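ok so a few people asked how the move out of the Lillen flat went and what I'd do differently. thread. typing this on a train so bear with me

First thing. I was only moving 4 miles. I figured short move = easy move. Wrong. Short move means you keep saying "I'll just run that over later" and then it's July and you still have two lamps and a bread bin at the old place

The deposit. Get it in writing what "clean" means. My landlord's agent (Bellis, never again) wanted the oven "returned to move-in condition" and there were no move-in photos of the oven. None. Ynyr Owen from downstairs had pictures from when he moved in, same model oven, and that's the only reason I got the money back

Books go in small boxes. Everybody says it, I didn't listen, I had one giant box of cookbooks that two grown adults could not get down the stairs. We ended up unpacking it on the landing at 11 at night

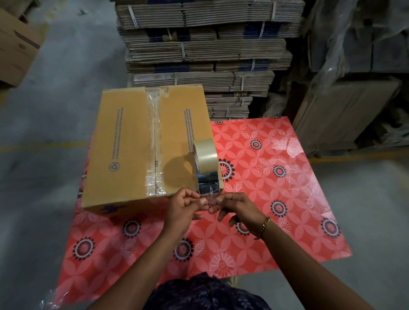 tape, tape, more tape

Also change your adress EARLY. The bank took one call. The dentist took three. The gas company still thinks I live in Lillen and sends me little reminders about a meter I can't get to

Quotes for the van. I got 2. Should of got more. Trevano was cheaper on paper but charged for stairs, charged for waiting, charged for a mattress bag I never asked for. Grorketti was one flat price and the guys were early

Someone asked about insurance — check the limit. Mine stopped at 4000 for the whole load and I only found out the night before. Didn't need it in the end but I slept terribly 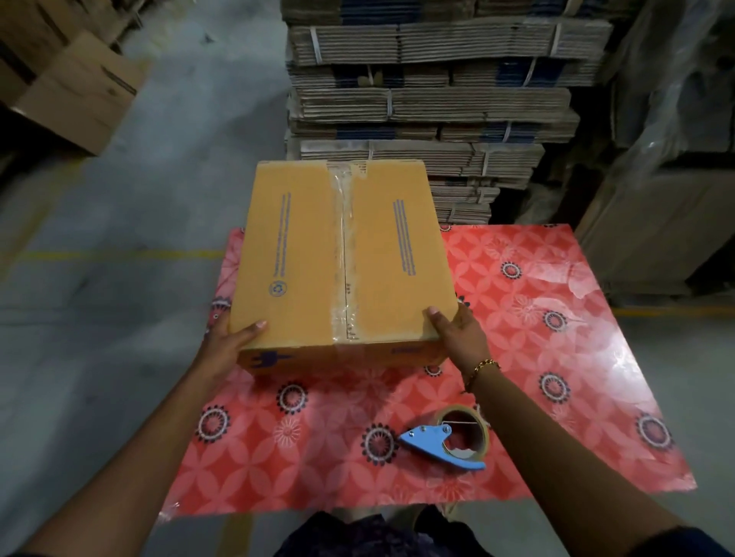 The thing I really got wrong was labels. I wrote KITCHEN on the top of everything and then we stacked it all in the hallway, so of course you couldn't read a single one. Spent the first evening hunting for the kettle and drank squash out of a measuring jug. Write the room on two sides, big marker, plus one thing that's in there. When a carton's taped shut down the middle like that one and all it has on top is tiny blue print and a recycling symbol, good luck guessing if it's towels or the blender. Catrin Gwilliam does colored stickers per room and I laughed at her for it, sorry Catrin

Keep one bag out. Charger, toilet paper, kettle (!!), meds, screwdriver for the bed, a shirt you can wear to work. Do not let that bag go in the van

Measure the couch AND the door. And the turn after the door. Ours went in with the feet off and 19 minutes of swearing

Don't do the goodbye dinner the night before. Do it a week before. We did ours at the flat with half the plates packed and everyone ate curry out of mugs — fun but I was wrecked the next morning

Last one for now, my stop's coming up. Take meter readings at both places, take a photo of each with the number showing, email them to yourself. Will do a seperate thread on the new place and the damp wall if anyone wants it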